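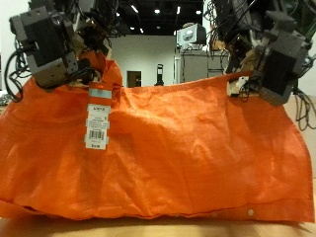 Clellari Pond Restoration: Progress Report to Nendico
5 May 2023
4 min read

Since our last report the pond has been drained, dredged, lined along its east bank and refilled. It has also lost some of its water again, and we would like to get that out of the way early.

The dredging went well. Farkutlow had always assumed the pond was deep and had silted up over the years. Under the silt we found a second layer of silt, then a great deal of gravel dumped during some earlier improvement for which the town has no records. In all, 508 cubic yards came out. Most went to the county landfill, and the cleaner gravel is now the parking area off Yazzie Road, where it has received more compliments than the pond.

The east bank liner was finished in November, four days behind schedule. The delay came from the permit office, which needed to know whether a pond with no water in it was still a wetland. It was.
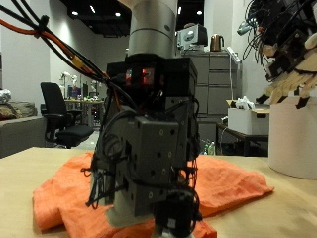 One neighbor on Yazzie Road wrote to say that the pond had leaked for as long as she had lived there, that everybody knew it leaked on the west side, and that she would have told us so if the survey had asked about leaks and not about benches. We have since walked the west side with her. She is right about the leak and also, we think, about the survey.

The level drops 16 inches over a dry month. Dye testing traced the loss to an old overflow pipe, which was on the 1950s drawings but was marked as removed. It had been capped with a plank. A proper valve is on order and the trench will be dug as soon as the ground is firm enough to hold the excavator.

Planting is further along. Of the native sedges put in last fall, 83 percent came through the winter. The rest were eaten by geese, who are not covered under the maintenance agreement.

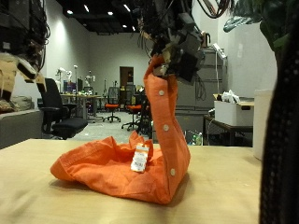
Will the west side repair need more money from Nendico? It will come out of the contingency line, which was set aside for surprises and has been kept busy.

We are asking for one change to the grant terms. The opening event is listed as a spring deliverable, and we would like to move it to the fall, when guests can expect to see a full pond. The boardwalk, signs and fish stocking stay on their present dates, although the fish are waiting on the valve.

Receipts and the dye test results are attached. The next report will cover the trench.

Related items
Clellari Pond: Results of the Bench Survey
Yazzie Road Parking Area Now Open
Farkutlow Storm Drain Map, Corrected
Goose Fencing: Request for Bids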